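3.2 Storage at the sorting benches

Hanging storage came up in the interviews far more than we planned for. Of the 26 households and small workshops in the Fastham sample, most kept at least one basket off the floor, and the people who did lost fewer small parts over the seven weeks of diaries. Shelf users lost more. Drawer users we can't say - the Gezer diaries are too patchy, see 3.4.

We coded each basket by mesh (open grid, punched pattern, solid) and by how it was fixed. Fixings turned out to matter more then mesh. Hooks get knocked. Ties stay put but people hate emptying a basket they can't lift down, so things pile up in the bottom.

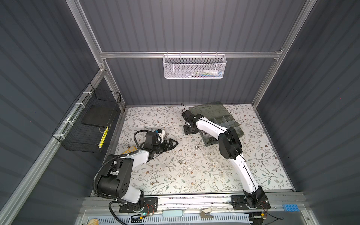

Page last changed: 08/06/2019 by Tipene Sutcliffe

Figure 7. Two mesh baskets on one frame: white with a hexagonal pattern, hung from the crossbar; black wire grid, held to the side rail with cable ties.

Open mesh lets you see what is in there without tipping it out (Fig. 7, white basket, small items near the bottom). Respondents in Prirnon said the same in almost the same words. Checking was quick, so they checked more often. Diary entries on this point: 755 out of 1000 usable ones mention looking through the side of a basket before reaching in. The rest mostly don't say either way.

Not covered here - cost, and the Stullia group, who joined in December and were given a shorter form. Their answers on fixings are in the apendix. Weight limits were asked about but the question was badly worded and we dropped it from the tables.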